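Gripper stalls short of full close: finding and clearing a false object-detected fault

Applies to: two-finger parallel grippers with four-bar linkage fingers, wrist camera fitted, Tsuji controller, Kikon cell software

Symptom

The arm reaches the pick position, the gripper is told to close, and the fingers stop partway. The controller reports object detected. The program lifts, moves to the place position and opens over nothing. No alarm is raised. On the Mandumau bench the fault ran through most of a night shift before the bin weight at the end of the line gave it away. The log for that run holds 1,792 pick cycles, of which 598 reported a good grip with nothing in the fingers.

The controller decides that it has a part by watching motor current. If current rises above the set threshold before the fingers reach the closed position, it assumes the pads have met something. Friction in the linkage looks the same to it as a part does.

Before you start

Put the cell in manual at reduced speed. Clear the payload. Release gripper power at the tool connector before putting fingers anywhere near the linkage. A stalled gripper still holds its last command and will finish the stroke if the friction lets go. Dropping the enable in software does not count, as the Tsuji controller restores it after a communications timeout.

You need a hex driver set, a feeler gauge, lint-free cloth, isopropyl alcohol and a copy of the current gripper parameters.

Step 1. Rule out the part and the table

Jog the arm so that the gripper has clear air between the pads and is well off the work surface. Command full open, then full close, then full open again. Watch it on the wrist camera feed as well as by eye. The camera moves with the gripper, so any difference between left and right travel is easier to pick up there. 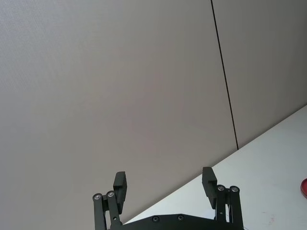
Posted by Rosaire Sutherland
13th April | Filed under: End effectors, Faults

Start from the wide open position with the pads apart and nothing between them. Both pads should leave at the same moment and meet at the midpoint. If the stroke completes cleanly in air every time, the linkage is probably sound and the fault lies in approach height or part location. Go to step 4. If it stops short even once, carry on with step 2.

Step 2. Check the pivots

Each finger has two link bars side by side, with round silver pivot caps near their upper ends. That makes 4 caps to inspect, and both sides need doing even if only one seems stiff. A dragging finger can load the drive enough to make the other look slow.

With power released, move each finger through its travel by hand, if your model can be back-driven. Do not force one that cannot. Feel for a tight spot, and note where in the stroke it falls. Then look at the caps. A cap that has turned proud of its neighbor, or shows a bright ring of fresh wear, is the likely source. On the Mandumau gripper the tight spot came just past half stroke, on the outer left pivot.

Wipe the caps and the gaps between the bars with alcohol on a cloth. Do not spray into the joint. Dust from cardboard trays packs in behind the caps and sets hard when mixed with grease.

Step 3. Check the fastener torque

Over-tightened pivots cause this fault more often than dirt does. Back each fastener off and bring it up to the value in your gripper manual with a torque driver. Work the finger by hand after each one. Check the side clearance with the feeler gauge and compare it with the manual.

The screws in the palm plate should be checked for looseness only. Do not remove them.

Step 4. Reset the detection threshold

Restore the factory current threshold, then run 3 full strokes in air and record the peak current of each. Set the threshold above the highest peak, leaving the margin the manufacturer gives. Ours had been lowered the previous August for a run of thin-walled caps and never put back. With a clean linkage it would have passed. With the stiff pivot it tripped.

Save the parameters to the controller and to the Kikon project. If you save only to the controller, the next project download will overwrite them.

Step 5. Add a second check

Motor current alone should not decide whether a part is present. In the pick routine, compare the reported finger position with the expected part width after the close command. Reject anything outside tolerance and stop after consecutive rejects. The Tarkik add-on has a block for this. Otherwise it is a few lines of script.

Return to service

Reconnect gripper power with the arm clear of people and fixtures. Repeat the air stroke test, then run single picks in manual before going back to automatic. Log the peak currents so there is something to compare against next time.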